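Lemon slices for drinks, and a jug of gin and lemon to put them in

Posted 06/02/2024

I get asked about the lemon more than the gin, so I'm giving in and writing it down. My friend Mireille had 16 of us round for her birthday in August and I was put on drinks, mostly because I'd once told her I liked doing it. I've sliced a lot of lemons since then!

You want unwaxed lemons if you can get them. If you can't, put them in a colander, pour over hot water from the kettle and give them a good rub with a clean tea towel. The wax comes off on the cloth and you'll be quite surprised how much there is. Then roll each lemon on the worktop under your palm for a few seconds, pressing fairly hard.

Cut both ends off first. Go in far enough that you see the flesh, because a slice that's all pith looks sad in a glass and makes the drink bitter. Lay the lemon on its side, hold it with your fingertips tucked under, and cut across in rounds as thick as a pound coin, or a touch more. Thinner ones look lovely for five minutes and then fall to bits. Flick the pips out with the tip of the knife as you go.

People are snooty about plastic knives, but I like one for this. My nephew Elie can help with it, and mine goes through a lemon perfectly well as long as I use a sawing movement and don't just push down. If the skin is really tough, start the cut with a proper serrated knife and be done with it.

Don't slice too far ahead. An hour is fine, on a plate with a bit of damp kitchen roll over the top. Any left at the end of the night I freeze flat on a tray and then tip into a bag, and they go straight into drinks as ice (very handy on a weeknight).

Now the jug. Into a big one goes:

6 measures of gin
4 measures of lemon juice
4 measures of sugar syrup
a good handful of ice
soda water to top up

I use the big end of the jigger for all of it, so it doesn't matter what size yours is – only the proportions count. Hold it level and fill it right to the brim, over the sink if your hands are as wobbly as mine.

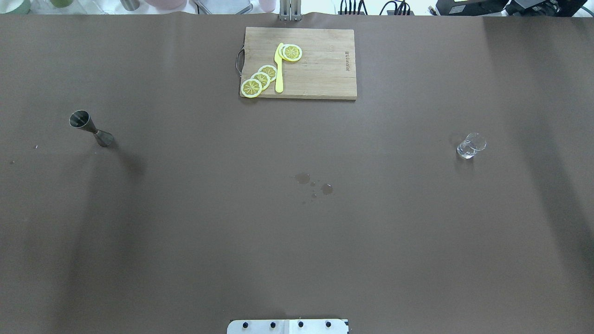

Stir the gin, juice and syrup together before the ice goes in, and taste it. It should be a bit too strong and a bit too sharp at this point, as the ice and soda will calm it down. Put two or three slices in the jug and save the rest for the glasses. For the rim, cut a slit from the middle of the slice to the edge and just push it on.

Teemu leaves the gin out and doubles the soda, and that's a very nice drink too – I'd add a few mint leaves if you're going that way.

Wipe the board down straight after, as lemon juice left sitting on wood does it no favours.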